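Moving the sorting task onto the shared planner

Posted Nov 25, 2020

The dual-arm branch of Sokar has been sitting unmerged since April. Most of the delay was the collision world. Each arm had its own planner process, its own copy of the world, and a lock file that decided who was allowed to move. It worked as long as the two halves of the table had nothing to do with each other, and it made every cycle twice as long as it needed to be.

The new version has one world, owned by one process, and both arms submit requests against it. A request carries a start state, a goal set and a time window. If the window overlaps with a trajectory that is already committed, the other arm's swept volume is inserted as an obstacle for the overlapping part only. Outside the overlap it is treated as static at whichever end of its path applies.

The test task is deliberately dull. Each arm has a tray and an object standing outside it. Pick by the rim, lift, move over the tray, release. All of it runs in simulation for now. 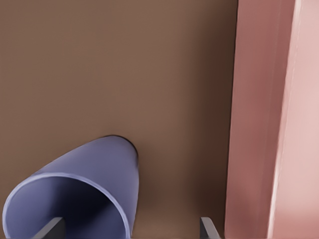
The grasp sampler is the part I rewrote first. The old one fitted a cylinder to the segmented points and proposed side grasps across the full diameter. That is fine for narrow parts and useless for anything wider than the finger opening. The new one looks for a closed edge loop, fits a circle, and proposes grasps with one finger inside the wall and one outside. Candidates are spaced evenly along the rim, 16 per object, and each is checked for reachability before it goes to the planner. Before this, the reachability check came last, so a good deal of planning time went into goals that had no inverse kinematics solution at all.

Two details cost me more time than they should have.

The first was the rim normal. When the object is upright, the fitted circle's normal is within noise of vertical and its sign does not matter much, as the approach gets flipped toward the camera anyway. When the object is on its side, the flip rule picks the wrong direction for half of the orientations, and the gripper tries to approach through the closed end. The fix is to take the sign from the depth inside the loop: the hollow side is always farther away than the rim when seen through the opening. If there are not enough depth samples inside the loop, the sampler now returns nothing and asks for another view.

The second was tray walls. The trays are modeled as five boxes each, a floor and four walls, and the collision margin was a single global value. With a margin big enough to keep the forearm links out of trouble, the fingers could never get near an object standing right beside a tray. Margins are now per link pair. Finger against tray wall gets 2 mm, everything else keeps the old value. Stanisława Sowa suggested this a year ago and I said it would make the configuration unreadable. It did, so there is a small script in Dollska that generates the table from link groups.
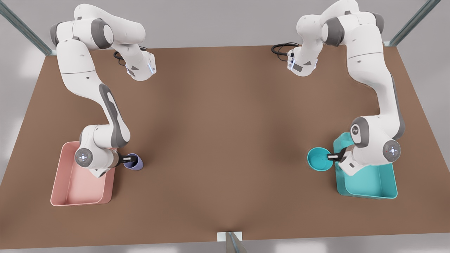 Both grippers closed on their objects beside the trays, right arm on the left of the picture.

For the numbers, I ran 300 randomized starts with the old setup and the same seeds with the new one. Planning failures went down to 127, which sounds bad until you look at the seeds. They were picked to be hard, with objects near the tray walls or near the limits of reach. The old setup failed on nearly all of them. The remaining failures are mostly timeouts, where the first arm commits to a wide arc and the second one cannot find anything inside its window.

There are a few ways to deal with that. The simple one is to let the second arm ask for a later window, which I have working locally. The better one is to plan both arms jointly when the first plan crosses the center line, and fall back to separate planning otherwise. Głowacki has a coupled planner that should fit behind the same interface, but it wants joint limits in a different format and I have not written the converter yet.

Logging also changed. Every request is written out with the world snapshot it was planned against, so a failure can be replayed without running the simulator. The files are large – expect to clean the directory often. The replay tool is pruko-replay, part of the usual Pruko package, and it takes the request ID as its only required argument. Pass --no-sweep if you want to see the query without the other arm's volume in it. In most of the timeouts I replayed that way, the plan came back right off, so I am fairly sure the sweep is too conservative at the wrist. It uses the bounding sphere of the whole flange, cable included.

If you are on the old configuration, delete the lock file before switching over. The new process does not read it, but the old shutdown script does, and it will wait for it forever. The branch should be merged once the converter is in and the wrist geometry has been split into smaller spheres.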